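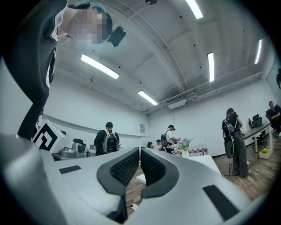

Hand-Held Gripper, Second Version: Equipment Review
Prepared by Jovita Camacho for the Gromar Equipment Library
June 2019

The library was asked to assess whether the Terkow hand-held gripper is suitable for members who wish to teach machines simple household and shop-floor work. The tool has no motor of its own. A person holds it, performs the chore, and the recorded motion is later used to train a robot arm.

Construction is sound. The white body is comfortable for both large and small hands, and the two jaws meet evenly. Their black mesh pads give a little under pressure, which helped with cups, folded towels and boxed screws. Thin items were less successful. A single sheet of paper on a flat table was a regular source of failure, and flatware laid flush against a tray had to be approached at an angle that few people would choose with their own fingers.

The marker plate on the side is clear and firmly attached. Reviewers noted, however, that long sleeves can fall across it, and the manual should mention this.

Ginette Aubert and Osian Gwynne collected 400 recordings over 9 working days. The chores were table clearing, towel folding and the sorting of small parts into bins. Wrist fatigue was reported after some 20 minutes of continuous use. We recommend short sessions.

The wider question is whether the resulting machine can do the work. Our answer is a limited yes. The arm at the Hivcombe workshop cleared cups from a table dependably when the cups stood upright and apart. Part sorting was slow but acceptable. Towel folding was not — the arm lost the second corner in most attempts, and a member of staff had to begin again.

Members should therefore regard this as a good tool for a young field. It is fit for teaching and for small trials. It should not be purchased in the expectation of saving labor at home this year.

Rating: 3 out of 5. Loans open in July. Requests for spare jaw pads should be sent to Lowri Mathias at the front desk.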